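小売物流向け二指グリッパ2機種の比較評価

公開日:2023年2月5日
評価担当:フルステッド技術評価室 タピオ・レイノネン(Tapio Leinonen)

1.目的

本稿は、小売店舗向け双腕ロボットの手先として検討している平行二指グリッパ2機種、「ケルーラ」および「ステレヴロウ」について、当室で実施した試用の結果を報告するものである。導入を検討される事業者各位の機種選定に資することを目的とし、把持性能のほか、指先パッドの保守性、手首カメラとの相性についても所見を記す。

2.評価の条件

対象商品は、炭酸飲料のボトル、袋入りのポテトチップスなど、店頭で一般に扱われる包装品とした。商品の移載は、ワイヤー製の棚および買い物かごを用いて行った。両機種とも同一の制御装置(アールトネン製)に接続し、遠隔操作による把持を機種ごとに400回実施した。指の開閉速度は全試行で同一の設定とし、操作者の習熟による偏りを避けるため、機種の順序は日ごとに入れ替えた。試行には準備作業中の動作確認を含めていない。

3.把持に関する所見

ケルーラは指先の剛性が高く、直立したボトルの胴を挟む動作において安定した結果を示した。一方、袋物では力の調整に注意を要する。初期設定のままでは包装に折れ跡が残る例が認められ、把持力の上限を60パーセントに下げたところ、この傾向は改善した。

ステレヴロウは開き幅に余裕があり、商品が密集したかごの中でも指を差し入れやすい。ただし、重量のあるボトルを横向きに保持した場合、パッド面でわずかな回転が生じることがあった。操作者からは、接触の瞬間が画面上で判別しにくいとの指摘も寄せられている。 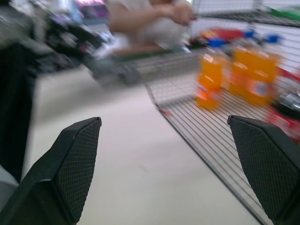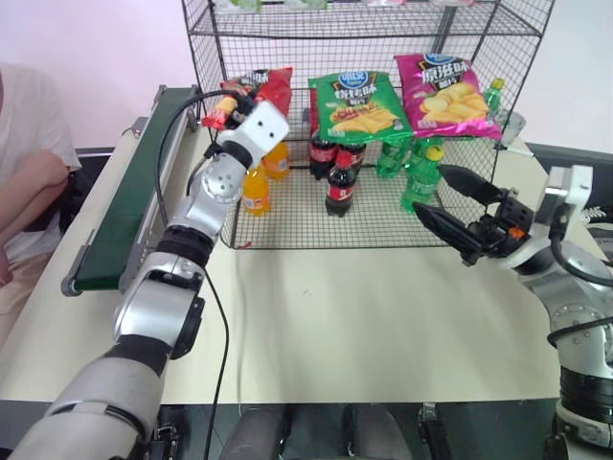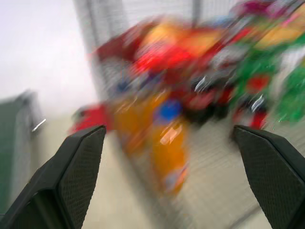 ワイヤー製の棚・かごと包装商品を用いた作業。1枚目と3枚目は手首側、2枚目は頭部側のカメラによる。

グリッパの指先パッドは、どの程度の頻度で交換すべきか。

当室では、パッド表面の細かな凹凸が摩耗し、ボトルの保持中に滑りが認められた時点を交換の目安としている。今回の評価では、準備作業を含めた通算1,502回の開閉を終えた段階で両機種のパッドを点検したが、交換を要する摩耗は確認されなかった。結露した商品や油分の付着した包装を多く扱う現場では、より短い間隔での点検が望ましい。

4.カメラに関する所見

手首カメラの映像は、指先と商品の位置関係を近距離で把握するうえで有効である。ただし、腕の移動中は映像のぶれが大きく、商品の表示を読み取る用途には適さない。商品の識別は頭部カメラで行い、手首カメラは腕を減速させた後の位置合わせに用いる構成を推奨する。露光時間を短く設定した場合にはぶれが軽減されたが、棚の奥が暗くなるため、照明の追加を併せて検討されたい。

5.保守性および配線

ケルーラのパッドは6本のねじで固定されており、交換には専用の工具を必要とする。ステレヴロウは差し込み式で、作業時間の面で優位にある。配線についてはいずれの機種も腕の外側に沿わせる方式であり、棚の近くで手首を大きく回転させる際には、ケーブルの余長を事前に確認する必要がある。付属の取扱説明書における配線の記述は、ケルーラの方が詳細であった。

6.総合評価

飲料を中心に扱う用途にはケルーラを、多種の包装品が混在する用途にはステレヴロウを推奨する。双腕構成において左右に異なる機種を装着することも可能であるが、把持力の設定を腕ごとに管理する必要があり、運用初期には同一機種での統一が望ましいと考える。

なお、冷凍品およびガラス容器は今回の対象に含まれていない。これらについては12月に予定している追加試験において評価を行い、結果を別途公開する。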